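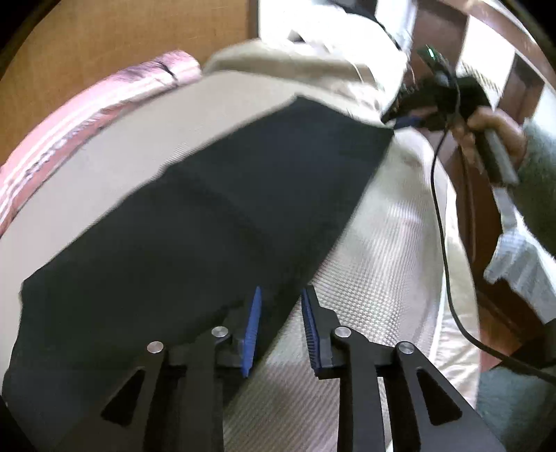

News > Crime & Courts > Weekly roundup

Sterby: three held over warehouse theft, fourth still missing

Quick one this week, court sat late Monday and we only got the notes in after 5.

Three men arrested in the Sterby warehouse case are staying in custody. Bail refused for all three. Police say a fourth man left town before officers reached his address, and they are asking anyone who has rented out a room in Ullus since August to check the tenant's papers and call in.

The case in short. A delivery firm, Dubey Freight, reported stock gone from its Sterby depot. Mostly phones and small electronics, 70 cartons on the first complaint. Then a second complaint, higher number, and the two lists dont match. Defense made a lot of that. The judge said it was a matter for trial and moved on.

One of the night guards was tied up and left in the office for 2 hours. He has been treated and is home. His family told us the station sent them away the first time they tried to file a statement, told them to come back in the morning. The station denies it. A complaint has gone to the district office, no answer so far.
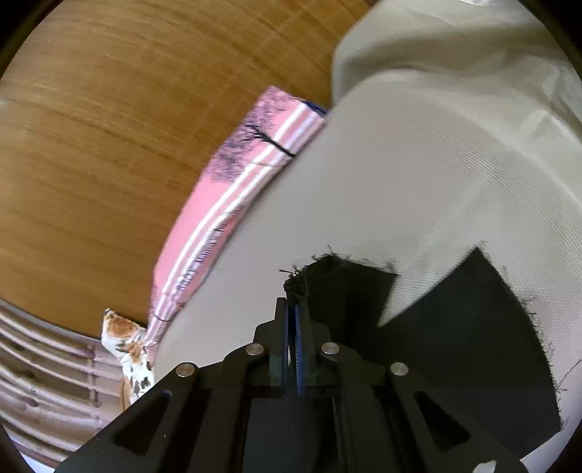

Also still no word on the gate log, which the firm says it handed over and the investigating officer says he never recieved. Somebody has a copy. We have asked both sides for it and will print whatever comes back.

Separate matter, Lindidex Road. The two shop break-ins there are being treated as unrelated, for now. Shopkeepers want a night patrol and some 100 of them signed a letter saying so. Police say they don't have the cars.

Next hearing in the warehouse case is expected in October, same court. Charge sheet should be filed before then. More when we have it.

We use cookies to remember your settings and count visits. Accept | Manage

Contact the newsroom | Copyright Sterby Weekly, all rights reserved | Back to top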